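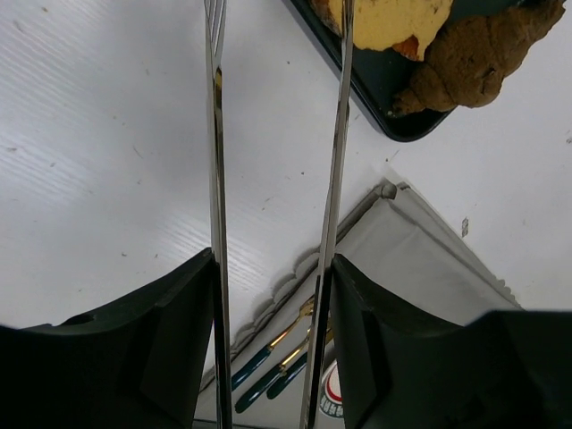

*Fig. 4. Table with the serving tray set at the corner.*

## Getting the table ready

I do this part before anything else comes out of the kitchen, and I'd ask you to do the same. White tabletops are lovely until you lean down and look at them sideways! Specks, crumbs, little gray smudges, all of it shows up. Mine is a Rillusum top with a faint wood-grain texture, and the grain loves to hang on to dust.

1. Lift the tray off and park it on the counter, food and all. Don't slide it. I've dragged grit across a tabletop that way and I'm still annoyed about it.
2. Brush the loose bits into your hand with a dry cloth, going along the grain (if you go across it you just push everything into the lines).
3. Wring out a second cloth in warm water and wipe the whole top, again along the grain.
4. For a smudge that won't budge, hold the damp cloth on it while you hum something short, then rub gently with a fingertip.
5. Dry it right away. Puddles leave dull patches.

> **Caution:** No scouring pads, and no powder cleaners. I tried the Donarard one and it took the shine off a spot near the edge.

## Putting the tray back

6. Wipe the underside of the tray, rounded corners too. Crumbs get carried back to a clean table this way more often than you'd think.
7. Set it down at one corner, on the slant if you like. I like it that way, and it leaves the middle open for plates.
8. Put the food back on with some space between the pieces, so people can pick one up without touching the next.

**Note:** A dark green tray looks nearly black in dim light, and dried sauce can hide on it very well. Su-bin Yoo taught me to tilt it toward a window before using it, and I catch something nearly every time.

If your tray slips around, a thin, damp paper towel underneath will hold it for the length of a meal. Take it out afterward and dry the spot.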